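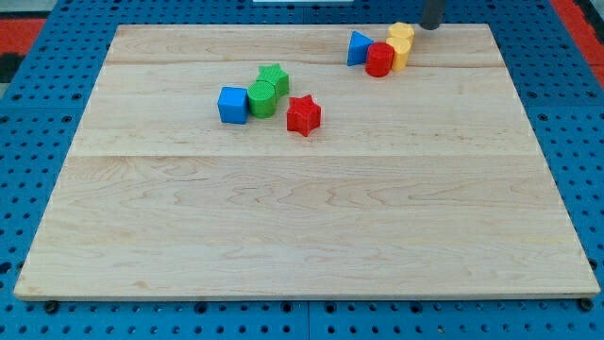 Prurham Workshop Sheet, no. 33, p. 3

HELP WANTED: sorting arm build, back bench

Two or three people needed, evenings, to get our tabletop arm picking and sorting. Arm is up and moving. Gripper on. Pegboard bed bolted down, wood board on top, blocks to practice on: a cube, cylinders, stars, a prism. Stars are the hard ones, the fingers want flat sides and dont get many.

Looking for:
- someone who can wire and isn't scared of a crimp tool
- someone with some Python, rusty OK
- someone patient. Lots of putting blocks back and running it again. Goal is 200 clean picks before November

No pay. Tea, keys to the side door, use of the printer after hours. Parts money comes out of the Farquharson pot so please ask Teresa Prata before you order anyting. Over 17 only, insurance.

Bring your own laptop. Closed shoes. Long hair tied back when the arm is powered.

Names to Ansel Okafor by 27/04/2019, or leave a note in the Zudura tray by the lathe. Say which nights you can do. Lorcan Lenihan has the spare gripper fingers if you want to look at one first.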